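Subject: Re: [nonon-users] Shadow banding on large flat walls after the Rind update
Date: March 23, 2025

Someone on the Brisidholm side wrote:

> We moved our interior sets to the new Rind release and now get stepped
> shadows on any long painted wall lit at a low angle. The steps are
> regular and move when the light moves. Raising the shadow map size made
> them narrower but did not remove them. The same files are clean in
> Nonon's own preview window. Is this a change in the default bias, or
> do we need to export the walls differently?

It is the default bias, and partly the export.

Until last August, Rind applied a constant depth offset plus a second offset scaled by the slope of the surface relative to the light. The constant part was large enough to hide most errors, at the cost of shadows that started a visible distance away from the object casting them. Enough people complained about floating chair legs that the constant part was cut. The slope-scaled part was left alone, but it is clamped, and the clamp is now reached much sooner on a surface the light only grazes. Past that point the offset stops growing while the depth error inside each texel keeps growing, so you get bands. A larger map shrinks the texel and therefore the band, as you saw. It will not remove it at any size you can afford.

The preview in Nonon does not use shadow maps. It traces one ray per pixel to the light, so it cannot show this fault and should not be used to check for it.

What to change, in the order I would try it:

1. Set shadow.slope_clamp to 9 in the scene file. The shipped value is 3. On the Odholm test set this cleared every wall except one.

2. Check the light's near and far planes. The exporter writes a far plane of 80 meters if the light has no range set, and for a room that throws away most of the depth precision. We use 13 for a normal interior.

3. Turn on normal offset (shadow.normal_offset = 1). It moves the lookup point along the surface normal instead of along the light direction, and it helps most at grazing angles. Thin panels can leak light along their edges with it on, so look at door edges and shelf fronts afterward.

4. Only then raise the map size.

On the export question: Nonon writes a wall as a single-sided plane unless thickness is set. A plane rendered into the shadow map is compared against itself, and that is the worst case for this kind of error. If the wall has real thickness you can cull front faces in the shadow pass, and the comparison is then made against the back of the wall – far enough away that the bias hardly matters. Give walls 19 cm or whatever the drawing says. Do not do this for glass or foliage.

One related trap. If a wall carries a normal map, for brick or plaster relief, the slope term should be computed from the geometric normal and not the mapped one. Rind gets this right for the built-in materials. Custom materials that override the normal early will feed the mapped one in, and you will see speckle along the mortar lines in place of bands. The fix is to move the override after the shadow lookup.

If the bands are still there after steps 1 to 3, post the light block and the wall material from the scene file. The full scene is not needed.
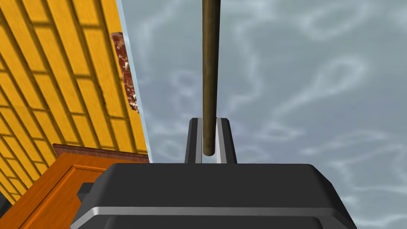
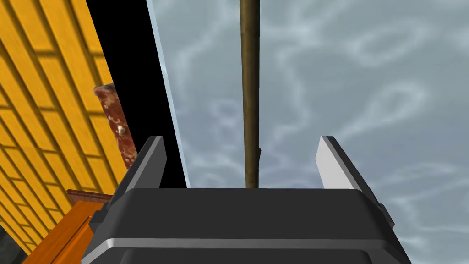
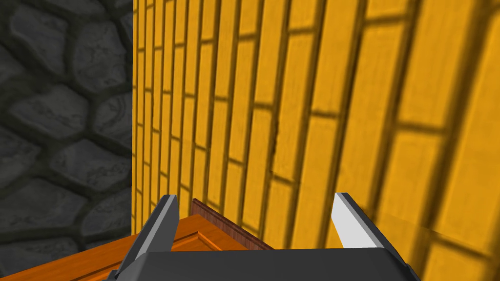
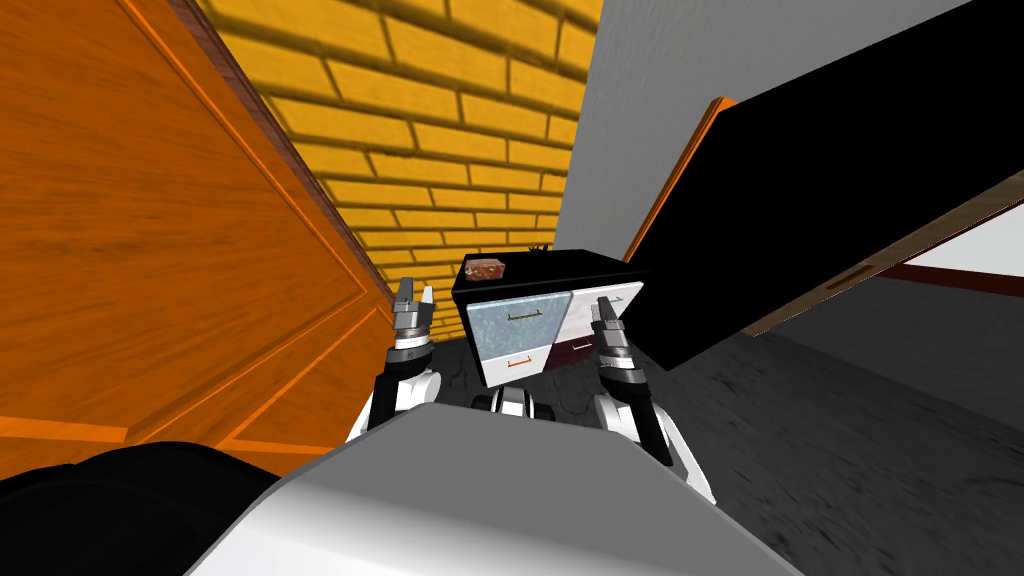
Renders from one interior set. Yellow wall in the third, yellow brick and orange door in the fourth.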